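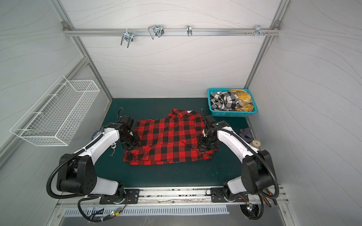
The red and black shirt on the table, both arms holding on.

Dec 28, 2023

Back at the bench after the Christmas break, still full of cheese, and I'd quite forgotten how much I enjoy this job (and how much it makes my shoulders ache!). Vivek Chaturvedi had the heating on before I got in, bless him, so we were going by nine with a pot of tea between us.

It was shirts all day. I move the two small arms at my desk and the big ones copy whatever I do, and every go gets saved so that the robot can learn folding from it later on. We've got 157 good ones of this kind now, out of the 700 that Bimley would like from us, so there's a long way to go yet, but I do think I'm getting smoother. Vivek says my early ones look like somebody making a bed in oven gloves, and having watched a few again this afternoon I can't really argue with him.

The big checks are my favourites. You can follow the lines and see straight away when a side has gone crooked, whereas with the plaid ones in the turquoise basket I lose my place half the time. The collar is still the hard part. I pinch too deep, I take two layers when I only want one, and then the whole thing comes up in a lump and I have to let go and start again, muttering. Vivek thinks I should slow right down just before I close the gripper, and wait a breath. I tried it after lunch and it did help, though my tea went cold.

Must remember to ask Hernov about the softer finger pads. Tomorrow we start on sleeves.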